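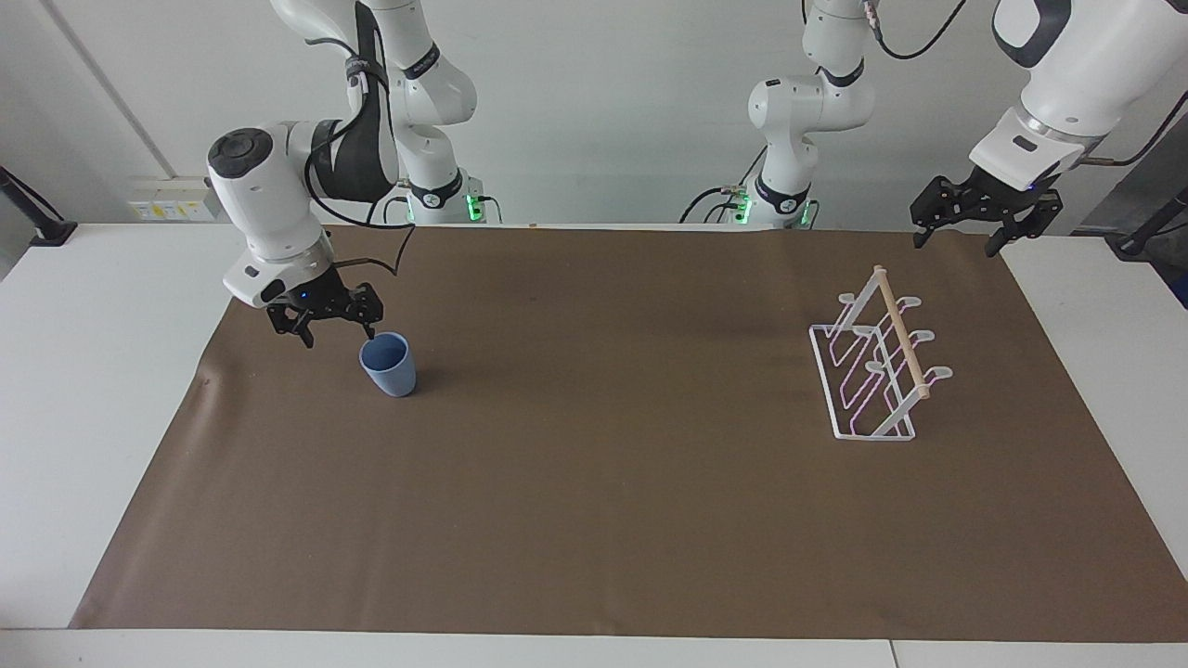 *Willeo bench, cup-to-rack task: two arms, one blue cup, empty rack.*

**Dumlao household chores work, progress to 22nd May**

You asked for a plain answer on whether the Willeo pair could take over the washing-up area at the Camodville canteen. On present evidence, no.

We finished 200 tries at the cup task this period. The machine has to pick up a plastic cup and hang it on a prong of the wire rack. Jestden's bid called this "close to solved". It managed 36 in a row on its best morning, and that figure will no doubt turn up in their next brochure. The same week it failed 12 times in one afternoon after the rack was turned a little on the mat.

Picking up is fair. Hanging is poor - the grippers are too wide for the gaps, and a cup that goes on crooked tends to stay crooked. Using both arms together has been slower than using one, and I would not pay for the second arm again on these results.

Everything so far has been done with light, clean, dry plastic. The canteen has wet china, stacked badly, with forks in it. We have not tried any of that, and I don't accept Jestden's view that it is a small step.

Spending is on plan. Still to do in this stage:

- repeat the cup task with the rack moved between tries
- 2 days on mugs with handles
- time a kitchen porter doing the same job, which should have been done first

I would hold the next payment to Jestden until the moved-rack results are in.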